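Felista Biwott runs the demonstration work at Stelik, a small group on the upper floor of the Ullwood building at Drorcombe. Her current set is called Quartey: sort fruit onto plates, by teleoperation, over and over.

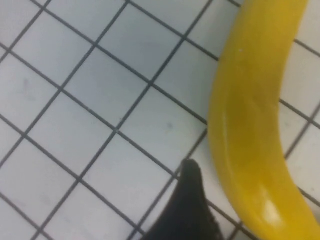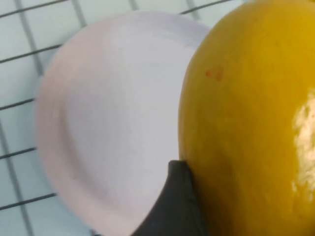
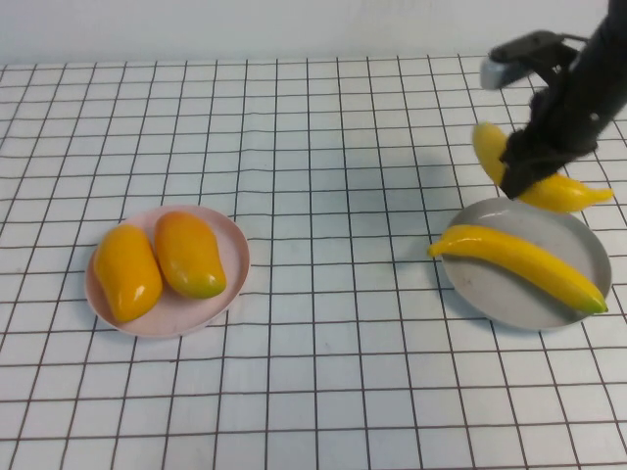
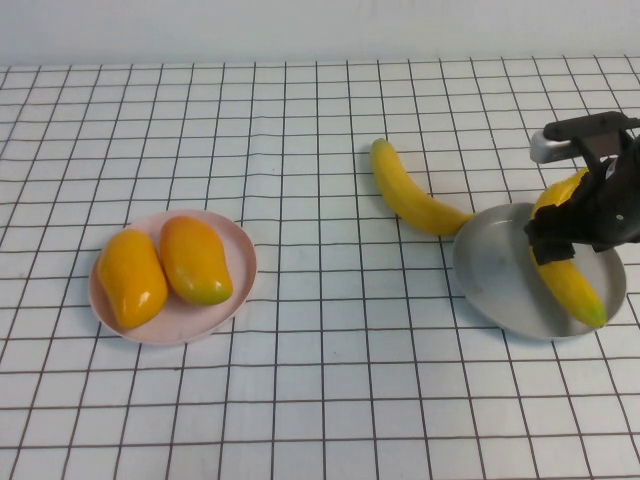

Fruit on a gridded surface, from the wrist camera (first two) and the fixed camera (last two).

By June the set held 3,963 episodes, of which 747 had been rejected. "Most rejections are timing faults," Biwott says. "The wrist stream and the fixed stream drift apart, and the policy learns to close the fingers late."

Operators work in blocks of 17 episodes and then change over. Iddrisu Darko and Mansa Wumbei recorded the bulk of it. "You can tell them apart from the joint traces. Iddrisu comes in steep, Mansa comes in flat. We want both in there."

She is less sure about failed grasps. Kevin Ñahui, who trains the models, asked for them to be kept if the operator recovers within nine seconds. Biwott would have set the limit lower. "A long recovery is mostly hesitation. You are teaching it to hesitate."

Start positions are drawn from a printed list. Left to themselves, she says, people put things back where they found them.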